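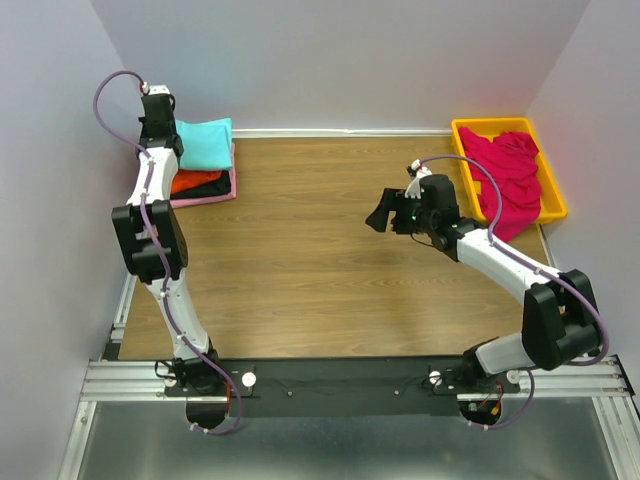 *Folded, with cyan on top and pink at the bottom.*

# Vindel Clothing Swap: Questions We Keep Getting

Updated Jul 9, 2025

**What is it?**
You bring clothes you don't wear and go home with clothes somebody else didn't wear. Money stays in your pocket. The next one is in September at the Ostenel building, in the big room with the bad acoustics.

**How many things can I bring?**
Up to 20 pieces. We used to have no limit, and then last year we sorted 1,369 items over one weekend and several of us stopped speaking for a while.

**Do I have to wash them first?**
Yes. "I only wore it once" is a statement about your habits and tells us little about the shirt.

**What about stains?**
Small and honest is fine if you put a bit of masking tape next to it. Large and mysterious stays home. Paint on work clothes is welcome and goes on the Song Street table, which is named for the door it sits beside.

**Should I fold everything?**
Please do. We don't need department store corners. We just need to be able to tell a sweater from a pair of pants without unrolling it. Fold tees in half the long way, tuck the sleeves back, then fold up from the hem in thirds.

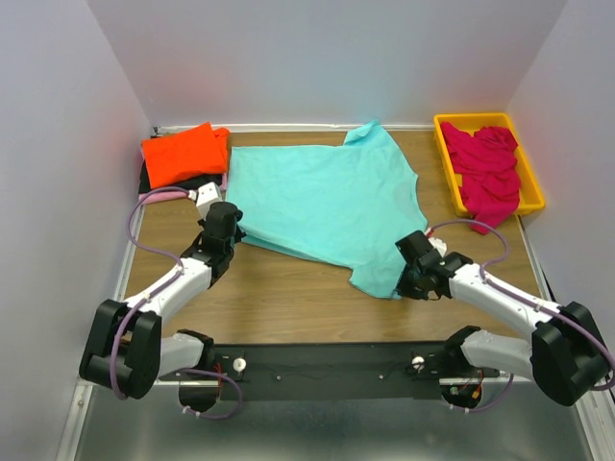 Kiros Negash objects to the above and would like it known that rolling is faster, takes less room in a bag and leaves fewer creases across the chest. He may be right. Rolled shirts also leave the table when someone bumps it, so if you roll, use a rubber band.

**How do the tokens work?**
One token per piece you hand in. Coats are worth 4, and so are boots if both of them are present. Spare tokens carry over to the next swap, though people lose them in the couch and then email us about it.

**Can I come if I have nothing to bring?**
Sure. Ask at the door and you'll get a few tokens to start with. There's no form and no speech.

**Will you take socks and underwear?**
New in the package, yes. Otherwise we admire your optimism.

**I brought something by mistake. Can I get it back?**
If it's still on a table, tell us and it's yours. If it's on a person, you'll have to work that out with the person.

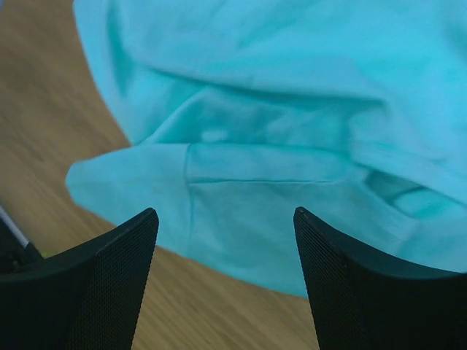
Shinji Takeda adds that he bought back his own favorite tee for one token, and that he has since started checking the bag before leaving the house.

**Is there a fitting room?**
There is a curtain. Behind the curtain is a mirror donated by the Guto café, which makes everyone look slightly shorter. Adjust your expectations on hems.

**Where do the leftovers go?**
Wearable things are boxed for the next swap, up to 100 pieces. Worn-out cotton gets cut up for rags, and you can take a bundle of those home for free.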